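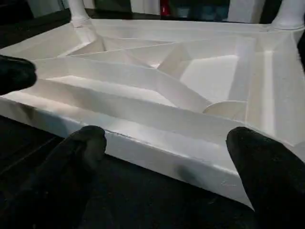
What does Sternley make?
Trays, mostly. Molded ones, divided up inside so parts stay put on the way from one building to another. Also bins, lids, drawer inserts and the odd cover for something nobody else wanted to tool up for.

About Us

Started in a rented unit on Prernen Road by Dima Saliba, one press, second hand. Joni Laitinen came in the following May to do the tooling and still does the tooling. We are 12 people now. Same road, bigger unit.

How we work

You send us the part. The real part if you can spare it, a drawing if not. Joni lays out the pockets around it, works out where the ribs go and how deep, and you get a sample to try on your own bench. Drop your parts in, stack it, kick it around a bit. Then tell us what's wrong. Something usually is on the first go. A pocket too tight for gloved fingers, a rib right where you want to grab.

Second sample is normally the one.

Minimum run is 100 pieces. Repeat orders can be smaller, ask. We keep molds for regular customers on the rack at no charge, up to 500 of your trays in stock too if you'd rather pull them as you need them.

What we're good at

Odd shapes. Angled dividers, pockets at different depths in the same tray, thin walls that still have to hold up. Square grids you can buy off a shelf and you probably should, they're cheaper.

White is our standard color. Matte finish. Shows the dirt, and that's why the clean assembly people like it. Gray and black on request, allow an extra week for the changeover.

Scuffs: trays that go round and round will get them. Does not affect the fit. If a wall cracks send it back and we'll take a look at it, and we'd like to see where it went.

Who buys from us

Uretti have used our drawer inserts since the early days. Hyvönen take the deep trays for their repair benches. Plus a lot of small shops who order once a year and call Dima direct, which is fine, he picks up.

Visiting

Unit 401, Prernen Road. Loading door is at the back, office door on the side next to the bike rack. Call ahead if your bringing a truck, the turn is tight and we have to move the pallets. Closed weekends.

Quotes: send part size, weight, how many per tray and weather they need to stack. We usualy answer same day.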